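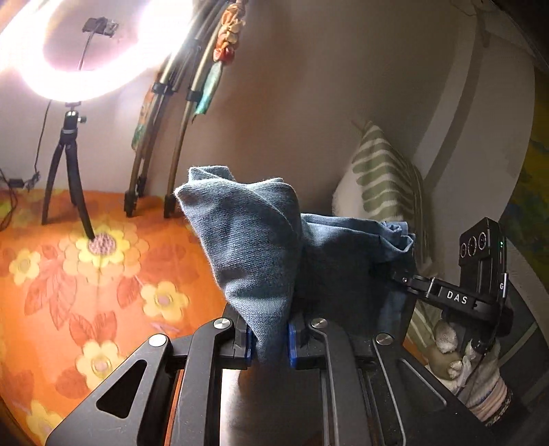

How to wash linen napkins so they stay soft?

Posted by Inix, November 27, 2020

I bought woven napkins at a shop in Lamstead. After two washes they feel stiff like paper. Our water is very hard. I use normal powder and the 30 degree program. Is it the powder or the water?

Sheikh
Probably both. Hard water leaves minerals in the cloth, and powder does not dissolve well at 30. Try liquid detergent, half of your usual amount, and add one more rinse. A little white vinegar in the rinse helps also - but never together with bleach. Shake the napkins well before you hang them. Mine needed a few washes to become soft again.

Sitness
just use the dryer

Inix
Thank you, I will try the vinegar first. I do not have a dryer.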